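Term Project Report: Foltska Gripper Software Kit
Kedness Technical College, Automation Lab
9/12/18

1. Purpose
Our group reviewed the Foltska kit, a software package sold for two-finger grippers. The seller, Citside, says a new user can set up a pick and place task in one afternoon. We wanted to see if that holds for small computer parts.

2. Setup
We used the lab arm and an open desktop tower laid on its side. Loading the kit was simple. Teaching the first positions took most of two sessions, mainly due to the manual, which skips the part about saving tool offsets.

3. Tests
We ran 100 cycles at low speed and logged 80 good placements. Most of the misses came from a bad approach angle near the drive cage.
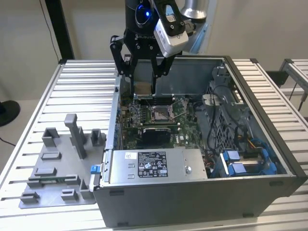
R. Cheung

The gripper is over the motherboard with a small metallic part between the fingertips. The CPU socket is empty. We kept the holders for small parts on a gray 3D-printed plate to the left of the case.

4. Cost
The license is $2000 per year, with 10 hours of phone support. For a school lab we would ask for the shorter license first.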